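Badlow 双臂操作社本学期工作记述

来源：个人博客 / 教学与社团

本学期社团活动已告一段落，现就 Flullico 项目的开展情况作一记述，供社团成员、家长以及拟于下学期开设同类课程的同仁参阅。社务总结已按规定另行提交，本文系个人记录，着重于总结中未便展开的部分，其中的判断由本人负责，不代表学校意见。

一、项目由来

双臂操作社附设于 Badlow 学校技术教研组，活动地点在 Durton 楼底层实验室。社团以往的主要工作是参加 Nugroho 杯的搬运组比赛，比赛用的是尺寸一致的硬质方块，场地平整，物件之间留有充分间距。学生经过一段训练之后，大多能够较为稳定地完成任务，但由此也产生一个问题：高年级成员对方块已经过于熟悉，训练时的注意力明显下降，新成员则倾向于直接沿用学长留下的参数，对参数的含义不甚了解。

本年度 Nugroho 杯增设整理组，规则要求参赛队以双臂设备处理日常用品，物品由各队自选，须经组委会审核。任务总分为 1000 分，其中动作完成占大部分，其余为技术报告与现场答辩。单轮操作限时 10 分钟，超时部分不计分。社团经讨论决定报名整理组，并将项目定名为 Flullico。名称系学生自拟，本人询问过含义，得到的答复前后不一，遂未再追问，报名表上即照此填写。

物品的选择经历了较长时间的讨论。最初提出的方案有折叠毛巾、摆放餐具、整理文具盒等。毛巾方案由 Kartini Pelupessy 提出，理由是柔性物体最能体现难度；餐具方案支持者较多，但实验室台面较硬，对瓷器和玻璃均不适宜，换用塑料餐具又有同学认为过于简单。最后确定为运动鞋与鞋盒。鞋的外形不规则，鞋面柔软而鞋底较硬，鞋带位置每次都有变化；鞋盒有一定高度，盒壁受力后会变形，夹爪进入盒内之后活动余地有限。上述各点对学生而言均属新课题，难度适中，且物品易得，损坏后便于更换。

二、分工与日常安排

项目组共分操作、标注、机械和文书几个小组，成员可以兼任。Ikhsan Lumenta 负责操作组的排班，Kartini Pelupessy 负责标注规范的起草与修订，Wahyudi Nugroho 负责设备检查及线缆整理。需要说明的是，Wahyudi Nugroho 与 Nugroho 杯同名纯属巧合，组委会在审核报名材料时曾来函询问，已作书面答复。

活动时间定于下午四时至六时。每次活动开始时由机械组先行检查关节紧固件、夹爪安装座和急停按钮，填写检查表，由当日值班人签字后方可上电。检查表在学期初执行得不够严格，曾有漏签情形，十月起改为纸质表格与白板登记并行，情况有所改善。活动结束前留出时间填写日志，日志由操作者本人书写，不得代填。

日志制度是本学期较有成效的一项安排。学期初的日志普遍简略，常见的写法是“今天顺利”或者“夹爪不好用”。文书组据此拟定了固定栏目，要求写明鞋在盒中的初始朝向、先动作的一侧手臂、发生接触的部位、中止的原因以及操作者对下一次的建议。栏目确定之后，日志质量明显提高，后来的几次调整均有日志可以查对。

全学期共录得有效操作 575 条。所谓有效，系指数据完整、时间对齐、标注经过复核，与动作成败无关，未完成的操作只要记录完整亦予保留。对此学生起初颇有异议，认为失败的操作不宜计入。经过讨论，社团统一了认识：失败记录有助于识别问题所在，若只保留成功的部分，后续分析便失去依据。未能计入的主要是中途断开记录的、标注缺项的以及复核时两名标注者意见无法统一的。

三、任务的界定

任务界定看似简单，实际耗时甚多。所谓“整理”，规则中只有一句原则性表述，即物品应处于合理位置，外包装完好。何为合理，各人理解不同。有的同学主张鞋底朝下平放，有的主张侧放，理由是家中收纳时常常侧放以节省空间。Ikhsan Lumenta 建议两种均予接受，分别建立评分表，这一建议得到采纳。

鞋舌和鞋带的处理是另一项争议。夹取鞋舌较为便利，夹爪自上方进入，接触面积虽小但位置明确；夹取鞋帮后部则较为稳妥，受力时鞋面变形较小，但手臂须作较大转动，与盒壁发生碰触的可能随之增加。两种方案在项目组内各有支持者，本人未作裁定，要求双方各自写出说明，列明适用情形。最后形成的文本规定，在鞋侧放且鞋舌外露时可取鞋舌，其余情形由操作者判断并在日志中注明。

鞋盒方面，规定盒盖一律打开，盒身置于网格台面上。操作中盒身允许有少许移动，但不得翻倒。盒壁出现折痕不扣分，撕裂则该轮终止。此项规定参照了组委会的答复，答复中对“外包装完好”的解释较报名时的理解略为宽松。

台面选用灰底白格的垫子，便于事后核对盒身位移。垫子铺设时有细微起伏，机械组曾多次重新压平，效果有限，后来将此列入误差来源，写进了技术报告。核对位移时以盒身前沿的两个角为准，读到格线为止，不再细分。

四、操作过程

活动所用视角有两类，一类固定于工作台一侧，用于观察整体位置关系；一类安装于手腕处，用于判断夹爪与物体的相对位置。学生在初学阶段大多依赖固定视角，对腕部视角不习惯，常在盒沿附近停顿较久。随着练习增加，多数成员逐渐学会在接近盒口时改看腕部视角，在退出时再回到固定视角。
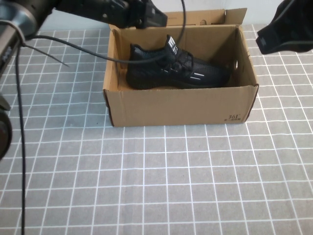
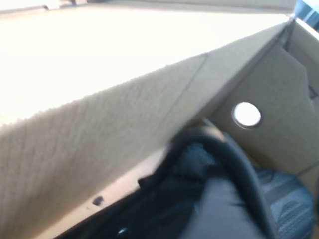
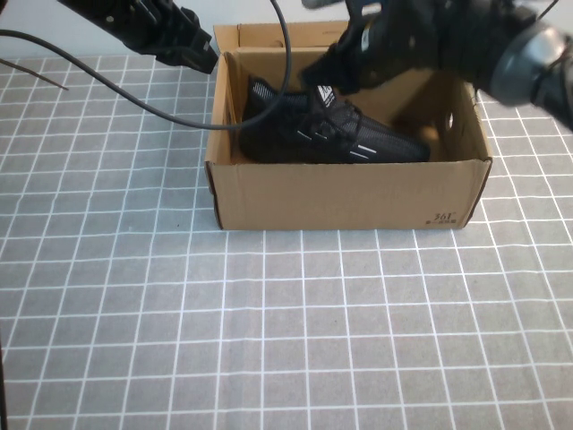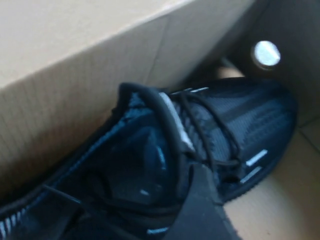
Asger Thorlacius 在初稿的留言中提出，鞋类任务的难点往往被归结于抓取，而就他的经验，真正影响成绩的是松开。夹爪张开之后鞋带容易随之带起，鞋身偏转，前面的动作再准确也会失分。他建议在评分表中为释放动作单独设栏，并要求操作者在松开之后保持静止片刻，确认物体不再移动，方可退出。他同时询问，社团是否考虑过在同一轮操作中由两臂分担固定与搬动，而不强求两臂同时接触鞋身。

对于上述意见，现一并答复如下。

关于释放动作，社团现行评分表确未单列，释放时发生的问题一律记入“退出”一栏，致使该栏内容庞杂，事后难以区分。标注组已着手修订，拟将退出拆分为松开、停留和撤离。修订后的规范预计在下学期开始前定稿，已录得的部分是否按新规范重新标注，尚需考虑工作量。Kartini Pelupessy 的意见是先取一小部分试行，看两名标注者之间的分歧是否减少，再作决定，本人表示同意。

关于两臂分工，学期中段已有尝试。具体做法是一侧手臂停在盒沿附近，必要时扶住盒壁，另一侧进入盒内处理鞋身。这一做法的优点在于盒身位移较小，缺点是两臂在盒口上方的空间较为拥挤，操作者须同时留意两侧手臂的姿态。Ikhsan Lumenta 的操作记录中对此有较为详细的记述，他认为待命一侧的手臂不宜靠得过近，宁可在需要时再移入。部分新成员则反映，待命手臂离得远时难以及时扶住盒身。两种意见目前均保留在操作说明的附注中，留待后续积累更多记录后再行取舍。

五、线缆问题

在各项技术问题当中，线缆问题出现最为频繁，值得单独一记。手臂末端的线缆在活动中会下垂，位置随姿态而变。操作者专注于夹爪时，往往不会留意线缆的走向，直至线缆碰到鞋面或盒沿才有所察觉。日志中有多条记录提及线缆，措辞各异，有称“碰到”，有称“搭着”，有称“拖过去”，标注时颇费斟酌。

Wahyudi Nugroho 就此提出过一份整改方案，内容包括在臂身上增加固定点、改用较软的护套以及重新分配余量。方案中的固定点一项需要在臂身上粘贴部件，经与设备管理部门沟通，暂未获准，理由是粘贴物可能影响关节散热及后续维护。护套一项曾作试用，柔软度有所改善，但护套外径增加，线缆在转动时与臂身摩擦声较大，学生普遍不愿使用。余量分配一项效果较好，已列入检查表，每次上电之前须将各关节缓慢转至常用姿态，观察线缆有无绷紧或过度下垂。

线缆问题在教学上亦有一定意义。学生在方块搬运中很少遇到此类情形，往往认为程序正确则结果正确。经过本学期的工作，多数成员在撰写技术报告时能够主动列出线缆、台面、盒壁变形等因素，并说明各自的影响。Hakim Chong 在审阅报告初稿后来函，认为误差分析一节较上年充实，但对盒壁变形的描述仍偏于笼统，建议补充盒壁在受力前后的对照。此项补充工作已交由机械组完成，对照材料随定稿一并提交。

六、标注规范的修订

标注规范全学期共经历数次修订，每次修订均由 Kartini Pelupessy 起草，提交全体成员讨论。初版规范文字较少，仅规定各阶段的起止，未规定如何描述接触部位，导致标注者各行其是。同一部位，有人写“鞋舌”，有人写“鞋口前面”，有人写“白标那里”。后来的版本附有部位名称表，规定一律使用表中名称，表中没有的须先提出增补。

名称表的制定过程中，左右与前后的表述亦引起混淆。鞋在盒中的朝向并不固定，鞋头有时朝左，有时朝右，“左侧”究竟指鞋的左侧、盒的左侧还是画面的左侧，理解不一。现行规定为：描述鞋身部位时以鞋头方向为前，描述盒身时以印有字样的一面为正面，描述手臂时以操作者所坐位置为准。三套说法并存，初用时难免出错，复核者应予特别留意。所用鞋盒的正面右下角印有“361°”字样，便于辨认，学生遂以此作为判断盒身方向的标记，这一做法简便易行，已写入规范。

对遮挡的处理也有相应规定。夹爪进入盒内以后，固定视角下接触部位常被夹爪自身挡住，腕部视角又可能因距离过近而看不全鞋身。规范要求标注者对照两类视角后再作判断，仍不能确定者，填写“不明”，不得推测。起初标注者不愿填写“不明”，担心被视为工作不认真，经反复说明后，这种顾虑已基本消除。本人认为，能够如实填写“不明”，是标注工作走向成熟的表现。

光线问题在规范中仅有简略说明。盒侧圆孔透光时，孔的位置在腕部视角中格外明亮，旁边的盒壁则偏暗，标注者容易先看到孔而忽略盒壁与鞋头之间的间隙。规范提示复核者应检查此处，具体亮度不作要求。

七、比赛与答辩

Nugroho 杯整理组比赛于十一月举行。社团派出的队伍由 Ikhsan Lumenta 担任主操作，Kartini Pelupessy 负责答辩，Wahyudi Nugroho 负责设备。比赛场地的台面高度与 Durton 楼实验室不同，赛前调试时间较短，首轮操作中在盒沿处停留过久，未能在限时内完成全部动作，后一轮情况较好，鞋身放置位置符合要求，盒壁未有撕裂。

答辩环节，评委的提问主要集中在数据筛选标准和失败记录的使用上。对此队伍准备较为充分，回答也较为完整。另有评委问及，若更换鞋的尺码或款式，现有做法是否仍然适用。Kartini Pelupessy 答称，目前的记录集中于单一款式的黑色运动鞋，对其他款式未作系统试验，不能给出结论。评委对这一回答表示认可，同时指出技术报告中应当将适用范围写在前面。此项意见已经记录在案。

成绩方面，队伍获整理组三等奖。就首次参加该组别而言，社团对这一结果予以肯定。赛后部分成员对首轮的失误较为介意，本人已分别与其谈话，并将首轮操作列为下学期培训的分析材料，由操作者本人讲解。Ikhsan Lumenta 对此没有异议，并主动提出将赛场台面高度的测量列入赛前检查。

八、经费与物料

本学期物料支出以垫子、鞋盒和护套为主。鞋盒的损耗高于预期，盒壁反复受力之后出现软化，盒沿起毛，形状与新盒已有差别。是否定期更换鞋盒，项目组内有过讨论。主张更换者认为条件应当一致，主张不换者认为日常生活中的鞋盒本就新旧不一。现行办法为在日志中注明鞋盒编号和启用月份，撕裂或无法自立时方予更换。

鞋带方面，有家长询问是否可以取下鞋带以降低难度。社团的答复是暂不取下。鞋带是该任务的组成部分，取下之后与规则中“日常用品”的表述不尽相符，学生也会因此失去一项重要的练习内容。家长如有意见，可继续向社团提出。

九、下学期安排

下学期拟继续开展 Flullico 项目，重点如下。

第一，按修订后的标注规范试行释放阶段的细分，并在操作说明中增加停留要求，停留时长由操作组拟定。

第二，增加不同款式的鞋。款式由成员自行提出，须经机械组确认不会损伤夹爪，鞋底带有金属配件的暂不考虑。

第三，安排新成员先行参加标注，再参加操作。本学期的做法与此相反，新成员一入社便上手操作，对失败的类型缺乏了解，进步较慢。有过标注经历的成员在操作时对盒壁和鞋带的注意程度明显较高，这一点在日志中有所反映。

第四，整理本学期日志，择要汇编，供社内使用。日志现有 1000 多页，装订于资料柜中，字迹清晰程度不一，其中部分页面沾有胶水，翻阅时请小心。汇编工作由文书组承担，Hakim Chong 已同意担任审阅。

另有事项须向各位成员提示。实验室钥匙目前由值班人轮流保管，学期末请务必交回技术教研组登记，假期内如需使用实验室，应提前提出书面申请，并由一名教师在场。工作台左侧的旧线缆尚未确定归属，请勿自行处置。白板上的排班表仍为上学期格式，新表张贴之前以旧表为准。

留言功能继续开放。对任务界定、评分表和标注规范有意见者，可直接在文后留言，亦可交由 Kartini Pelupessy 汇总。Asger Thorlacius 所提的两臂分工问题，待操作组整理出相应记录后，将在本博客另文说明。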